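Kivgate puts its hand-held grippers through the chopstick test

2021-09-07

I'm Yogesh Kandpal, I look after gripper trials at Kivgate, and I've spent far too long thinking about chopsticks! We've been comparing two finger linings, Grerka and Natden, on thin, slippery things that roll away if you breathe on them. Each lining gets 70 picks per stick, metal, wood and black, all from an ordinary kitchen table.

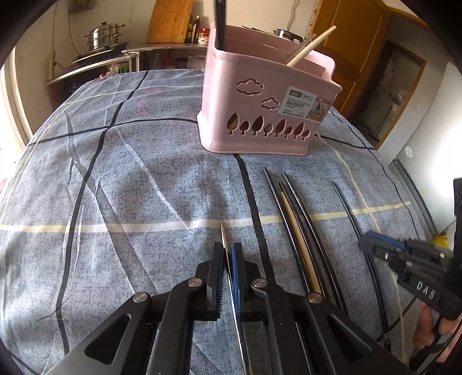
A metal chopstick between the finger pads, with more on the cloth beside the gripper.

My favourite so far is Grerka (Mawuli Osei disagrees, loudly). We'll put out the full results in December, colour charts and all, and labs wanting to try both linings can book a set now.

Media contact: Mawuli Osei, Kivgate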